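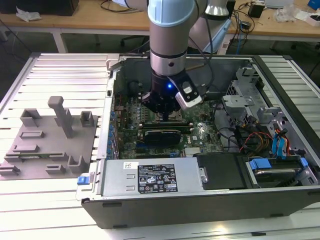 *Torre de sobremesa abierta, con la placa verde a la vista.*

Llevo seis años viviendo en Fludham y hasta este mes no había ordenado mis recibos. Los guardaba en una caja de zapatos y, cuando la caja se llenaba, empezaba otra. El lunes, 15 de septiembre de 2025, me senté con las 13 cajas y una libreta nueva.

El método me lo pasó Kavitha Salian, que llevó la contabilidad de una ferretería en Oltdale. Primero se separa por año, luego por tipo de gasto, y solo al final se mira la cantidad. Yo lo hacía al revés y me perdía siempre en el mismo sitio: las facturas de la luz.

Lo que más me sorprendió fue el papel térmico. Muchos tiques del supermercado están en blanco. Los del taller se leen bien, y los de la farmacia, a medias. He tirado los ilegibles y he metido los demás en carpetas de 60 fundas.

También he decidido qué conservar:

- Contratos y seguros, todos.
- Suministros, los últimos seis años.
- Electrodomésticos y equipos, mientras los tenga en casa.
- Comida, nada. 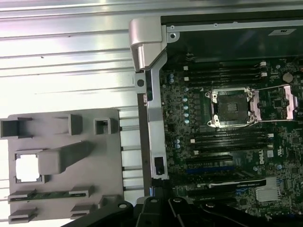 *El interior del equipo, junto a una superficie de aluminio acanalado.*

La carpeta de electrodomésticos es la más gruesa. El recibo más alto es el de la caldera, 1.894, pagado en dos plazos. El segundo plazo estaba en una caja distinta y me costó una tarde encontrarlo.

Nandini Reddy me ha recomendado escanearlo todo. De momento solo he escaneado los contratos. Me quedan dos cajas por abrir y la del fondo del armario, que creo que son postales.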